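Unit 6: Downhill running and the eccentric load
Handout, Berbridge distance coaching course

6.1 Running downhill loads the quadriceps while they lengthen. Muscle damage per step is higher than on the flat, though oxygen cost is lower, so heart rate is a poor guide to effort on a descent. Soreness peaks one to two days later.

6.2 Worked case: the Rindik course drops 633 m and climbs 604 m. Net loss is small. The load comes from the total drop, and athletes who plan from the net figure alone arrive short of preparation.
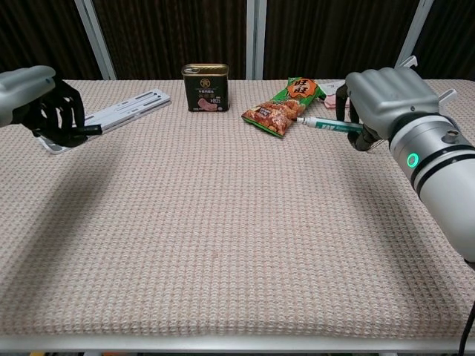 6.3 Grade and step length. Overstriding on a descent raises the braking force at each contact. The usual correction is a shorter step at a higher rate, with the trunk kept over the hips. Treat the course profile as a grid, horizontal distance along one side and height on the other, much like the small raised squares of a waffle-knit cloth, and shade each square where the line falls. Clusters of shaded squares mark the sections to rehearse.

6.4 Progression. Begin with one descent session a week, total drop 50 m, on grass if available. Add drop before adding speed. A single bout gives some protection for several weeks - the repeated bout effect - so the last hard session need not be close to the race. For a race in August, start in May.

Reading for next unit: the Warrier notes on heat, sections 1 to 3.

Comments

hillrep69: Is the 50 m per session or per repetition?

coursetutor: Per session. Split it as you like.

fellside_k: Did 6.2 for the Prakora route and the drop was nearly double what I had assumed. Does 6.4 still hold on tarmac?

coursetutor: Yes, but hold each stage for two weeks.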